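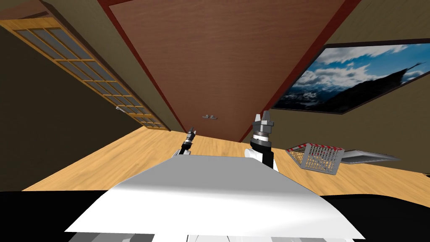
plankandpeg

Oiling wooden doors and floors – who's a convert?

Print this thread | E-mail to a friend
Search this forum... All words Any words Go

I've spent most of October with a rag in my hand and I want to talk to people who understand! We moved to a house on the edge of Trevard with wood in nearly every room, all of it looking tired and thirsty, and the first firm we rang quoted £1,080 to strip and varnish just the downstairs doors. So I bought a tin of Saha hardwax oil and had a go at the cupboard under the stairs, which is where all experiments should happen.

Well. I wiped it on, waited, wiped it off, and the grain came up like somebody had switched a light on behind it. I did the other side the same evening. Then the skirting. I'm now eyeing up the landing.

What I'd like to know from the old hands is how it wears. Everything I read says oil is lovely but soft, and varnish is hard but sulks when it chips. We've got a dog and a lot of elbows in this family. Is anyone a few years in?

tungandcheek

Welcome to the club, you'll never look at a plain door the same way. I'm five years in with oil throughout and I'd do it all again. The thing people forget is that oil doesn't have to survive untouched. You get a scuff, you rub it back a bit, dab some on, have a cup of tea. Try doing that with varnish and you get a shiny patch with a tidemark round it.

Doors are easy. It's the bit round the handle that wants attention, as hands are greasy and they carry it all onto the same few inches of wood. I give mine a wipe with hardly damp soapy water, dry it straight away, and then a touch of oil in spring.

shellac_attack

I'm going to disagree, nicely. I did my kitchen door in oil and it went dull by the following summer. Varnished it instead, 2 coats with a light rub between, and I haven't thought about it since. I like wood, I just don't want to be its carer.

Also plankandpeg, was that Saha stuff the clear or the tinted? The tinted one goes on beautifully but it shows every overlap on a big flat door, so keep a wet edge and don't stop to answer the phone. Ask me how I know.

plankandpeg

Clear! And thank you both, even the varnisher. I should have said that the doors were waxed by somebody long ago, so getting the old wax off was most of the job. I went through a mountain of rags and white spirit. Satisfying, in a grubby way.

Please lay your rags out flat outdoors to dry when you've finished, by the way. Oily ones heat up if you leave them scrunched in a bin and they can catch fire by themselves. It's on the tin but in tiny letters.

gentlygrained

Seconding the rags. Mine dry flat on the line and the neighbours think I've got very low standards in tea towels.

On oil versus varnish, I think it depends on the wood more than the room. Open, stripy grain drinks oil and looks glorious. Very close-grained timber hardly takes any, and what sits on top just goes sticky. If the surface is still tacky the next day you've left too much on – wipe it hard with a clean cloth and give it more air.

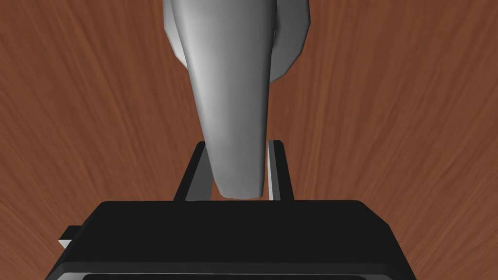

Can I put oil straight over old varnish?
The varnish has to come off first, right back to bare wood, or the oil can't soak in and will sit on the surface without drying properly.

tungandcheek

That's worth pinning to the top of the forum. It comes round every month.

To find out what you've got, rub a bit of white spirit on a hidden spot. If it goes smeary and the cloth comes up yellowish, you're probably looking at wax. If nothing happens at all, it's likely varnish. Try it somewhere behind a hinge.

shellac_attack

And if it IS varnish, have a good look before you strip it. Half the time it only needs a clean and a light sand and a fresh coat on top. People get so excited about going back to bare wood that they take off a perfectly sound finish. I watched a relative sand straight through the face of a veneered door in one afternoon. Lovely machine, terrible result.

plankandpeg

Oh no, the poor door! That's really made me think about the landing, because I've no idea if those are solid or veneered. How do you tell?

gentlygrained

Look at the top or bottom edge of the door with a torch, or a little mirror on the floor. On solid wood the grain carries on over the edge and you can follow a line from the face. On veneer you'll see a thin layer and then something else behind. If it's veneer, hand sand only, fine paper, always along the grain, and stop early.

You can still oil it, and it'll still look marvellous!

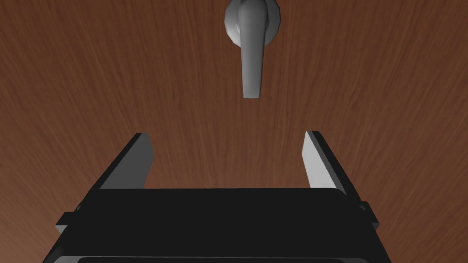
SPLIT TOPIC: Which oil, and where to buy it

tungandcheek

Moving this here as we're wandering. I've used Onelley on the floors and Saha on the doors. Onelley goes off faster, so it's good if people need to walk through, but it smells strong and you'll want the windows open. Saha is slower and kinder to beginners.

shellac_attack

If you must oil, Lululent do small sample pots. Get 2, a matt and a satin, and try them side by side on the same board. Satin is a lot shinier than you expect once it's on a whole door.

I find Onelley overpriced, for the record. The tin is half air by the time you're halfway down and it skins over.

tungandcheek

Drop some clean marbles in to bring the level up and put the lid on properly. Mine keeps for ages.

shellac_attack

Marbles! All right, I'll give you that one.

gentlygrained

Decant into a jam jar, same effect and you keep your marbles. Label it though, and keep it well away from the kitchen.

plankandpeg

Sample pots ordered, and I've had the mirror out. The landing doors are veneer, so the sander is staying in its box and I'm starting on the airing cupboard with fine paper tomorrow morning. Will report back. Does anyone have a view on taking the handles off first, or is masking tape good enough?

gentlygrained

Off, every time. Put the screws in a cup and tape a note to it saying which door.

Reply to this topic | Print this thread | E-mail to a friend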